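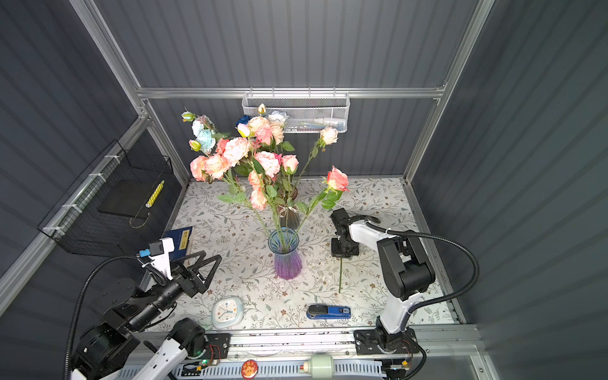
Why does a two-arm planner need to know what each gripper is holding?

The shape of an arm changes when it picks something up. A planner that checks only the arm's own links will happily route a long object through the other arm, a wall or whatever is standing on the table.

That is the background to the main change in Gretia 2, which went onto the Werix bench computers on Aug 1, 2020. Gretia is the motion planning layer that sits between the task scripts and the joint controllers. Until this release it treated a held object as a small box between the fingers. The box was fine for blocks, cups and most stationery. It was a poor match for artificial flowers, where the stem is long, thin and free to hang well below the fingertips.

Held objects are now attached to the gripper as a chain of short capsules. The perception step fits a centre line to the stem, splits it, and hands the pieces to the planner along with a radius for each. The collision checker then carries them through the whole path the same way it carries the forearm. For a stem that should go into the vase, the last few capsules are allowed to touch the vase interior once the script enters its insert stage. All other contact is still refused.

Adesuwa Afolabi wrote the attachment code and most of the tests. She asked that two limits be passed on. The stem is assumed to be rigid once grasped, so any bend under its own weight is whatever perception saw at the moment of the fit. And the bloom is wrapped in one sphere, sized to the widest petals, which makes the planner cautious near an arrangement that is already full. If your plan fails with "goal in collision" and the goal looks clear to you, check the sphere first. It can be reduced with the bloom_margin setting in the task file.

Results from the bench

The old and new planners were run against the same set of 383 recorded start and goal pairs, all taken from flower tasks on the two-arm cell. Each plan was then replayed in the simulator with the full stem shape switched on. The old planner returned more plans, and a good many of them clipped the vase or the neighbouring arm on replay. The new planner returned fewer and the replays were clean, apart from a handful where the fitted line stopped short of the real end of the stem. Those are being looked at as a perception problem. The logs are on the shared drive under the release folder if you would like to go through them yourselves.

Planning takes longer than it did. Most of the extra time goes into the first check after a grasp, when the capsules are built and compared with everything on the table. Later checks reuse that work. We have left the planner's time limit where it was, so a script that was already close to the limit may now run over it. Raising the limit is safe. Turning off attachment to get the time back is possible, but please do that only in simulation.

Who goes first

The second change concerns how the arms share the middle of the table. Previously the script locked the whole centre region for one arm and the other waited outside. Gretia 2 reserves space along the path in short time slices, and an arm may enter as soon as the slices it needs are free. In practice one arm can be approaching the bouquet as the other is still backing out with a stem.

Reservations are made by the arm that has something in its gripper first. An empty arm gives way. If both are holding something, the one with the shorter remaining path goes ahead. You can override this per stage with the priority field, although two stages with the same fixed priority will stop and raise an error instead of guessing.

Speed inside a shared slice is capped at 80 per cent of the configured limit. The cap was chosen so that the controller's stopping distance fits inside the padding we already use. If you have changed the padding in your own config, the cap does not adjust itself, and you should have a talk with Adesuwa before running.

Changes to Rallotico

Rallotico, the log viewer, has been updated to match. Held objects are drawn with the arm that holds them, and reserved slices show as bars under the timeline, one row per arm. Clicking a bar jumps to the planner request that created it. The viewer will still open older logs, but the held object will appear as the old box, as that is all those files contain.

A small annoyance has also been fixed. Rallotico used to lose its zoom level whenever a new log was loaded. It now keeps it.

Moving existing scripts across

Most task files need no edits. The exceptions are:

Scripts that set held_box by hand. The field is ignored and a warning is written to the log. Remove it, or replace it with held_shape if you want to supply your own geometry.

Scripts that call lock_centre. The call still works and still reserves the entire region, so you will see none of the benefit of the slices until it is removed.

Scripts for single-arm cells. Leave these as they are. The reservation code does not load when only one arm is listed.

The cell in the Benítez room has been on the release build through testing and its config is a good one to copy. Please take the version from the repository, as the copy on the machine has local camera offsets in it.

Still to come

Bending stems are next on the list. The plan is to refit the centre line after the lift and update the capsules before the transfer path is requested, which needs a quicker fit than we have at present. There is also an open request to let one arm hold foliage aside as the other inserts. The planner refuses any contact with the arrangement outside the vase, so this will need a new kind of allowed contact and a force limit in the controller to go with it. Neither will be ready before September.

Bug reports should include the Rallotico log and the task file.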